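The matter of the shared meal has now been raised on this blog more than once, and it seems proper to set out my position in full. I have attended the Sarkudley soup supper for seven winters and have helped to plan it for four of them. The views below are my own.

The supper takes place in October, in the long room on MacDonald Street. Doors open at 5:30 p.m. Last year 79 people were served. The year before, the number was 48, and the kitchen was asked to manage the increase with the same two burners and the same hours. It managed, but the last table waited until well after seven for its food, and several families with young children left before the bread came out.

Three changes were proposed afterward. The first was to sell tickets in advance. I do not support this. The supper has always been open to any person who walks in, and a ticket, even a free one, tells people that they ought to have planned. Many of those who come decide on the day.

The second was to limit the menu to one soup. I support this with some regret. The barley soup and the split pea soup have each had loyal followers for years, and I have been told by supporters of both that the other should be the one to go. Onni Pesonen has offered to cook the barley soup at home in Arnuvden and bring it over by car. That is generous, but a hot pot of that size should not travel 47 miles on a back seat.

The third was to serve in ordinary household bowls in place of paper ones. This drew the most letters, and I will give it the most room.

Paper bowls are easy to store and easy to throw away. They are also poor at their one job. Soup cools quickly in them, the sides give way when a person carries one across a room, and an older guest with an unsteady hand is right to distrust them. A proper bowl has weight. It sits flat and can be held while talking.

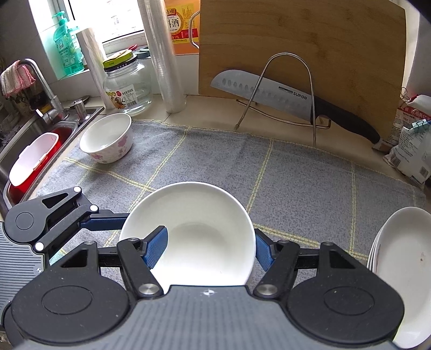
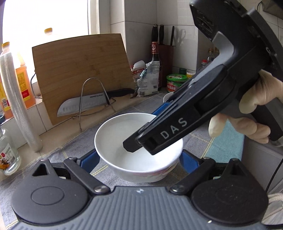
The objection is washing up, and it is a fair one. The kitchen has a single deep sink and no dishwasher. By my estimate, two people washing and two people drying could keep pace with the tables, provided that guests scrape and stack their own dishes at the hatch. This was the custom at the old Plillance hall before it closed, and it was never thought to be a burden - many people did their best talking in that line.

There is also the question of matching. One letter asked that a full set be bought so that the tables look respectable. I would ask readers to consider the cost, and then to consider the cupboards of their own homes. Most households can lend four or five bowls for an evening. A strip of masking tape on the base, marked with a family name, is enough to see them returned.

Spoons are a separate subject and will be dealt with in a later post. The hall owns plenty, but the drawer has not been sorted in some time.

Those who wish to lend bowls may leave a comment below with the number they can spare. Please keep back anything with a chip in the rim, and anything you would be sorry to lose.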